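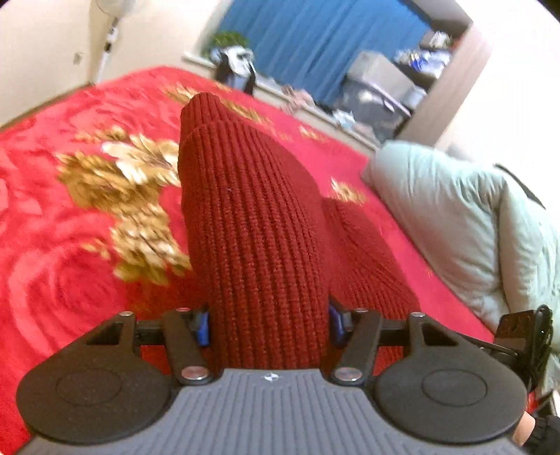 My nephew's robotics club has decided that by spring a robot will fold a sweater. I have been to three of their meetings now, mostly for the free coffee, and I remain unconvinced.

The plan belongs to Sayaka Hoshino, who runs the Kemley club and is much smarter than I am. The students take hand-held grippers home, do chores with them, and bring back the recordings. The recordings go into a model, and the model goes into an arm at the school. They want 700 clips of knitwear alone before the regional meet. When I last asked they had 84.

My complaint is with the sweater. A T-shirt is flat and more or less stays where you put it. A ribbed knit stretches, springs back, and grabs at whatever is under it, and a plush bedspread is about the worst thing you could put under it. I said so. Oisín Coughlan, who is sixteen and patient with me, said that hard cases were the whole idea. Maybe! I've heard grown engineers say the same thing shortly before running out of money. 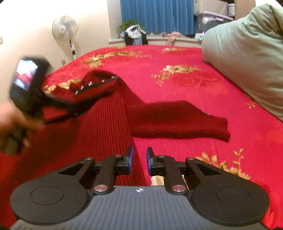

2 min read

Then there's the matter of red on red. A deep red sweater on a bright red bed is easy enough for me to sort out, but I have eyes and fifty years of laundry behind me. Sayaka thinks the variety will help. I'd like to see them get one plain towel right first, on a table, and write down how often it fails.

They did try to write that down last year, with socks. The club's log has 507 attempts in it, and the column for "good" was filled in by whoever was standing closest. One kid's idea of a folded sock was another kid's wad. I couldn't find a definition anywhere in the binder.

I'll give them this much: the kids work hard, and my nephew now folds his own clothes, slowly, with blue plastic-looking tips on his mind the entire time. He has opinions about cuffs. I'm going back in November to see the arm try it, and I'm bringing my own sweater.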